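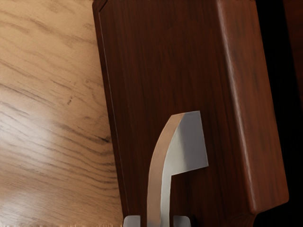 Opening a drawer is a wonderful first job for a home-built arm, and it's the one we'll work on for the whole of this chapter. You'll rehearse it in simulation before you cut a single bracket. Our practice handle is curved, with a stem that arches over to a flat plate at the top, and the two fingertips sit one on each side of that stem. Getting them there is half the fun! A straight bar forgives a sloppy approach, but a curve asks you to think about where the fingers should close and which way they should pull.

We'll use the Amia arm from Chapter 2, with the Halham gripper bolted on. If you share a workshop, book the bench for a Friday evening and bring a mate, as the wiring goes much faster with a second pair of hands.
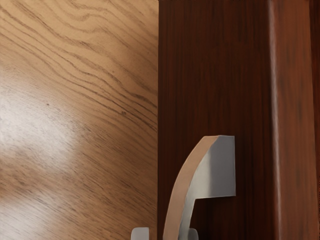
Start by running the grasp 50 times in the simulator and saving every log. Change one thing per batch: the approach angle, say, or the finger spacing. Our own log for this chapter grew to 3,287 lines over February, and we enjoyed nearly all of them.

**Before you begin, you'll need:**

- your calibrated arm model
- the Ivent control board, with its power switched off
- a notebook for grip settings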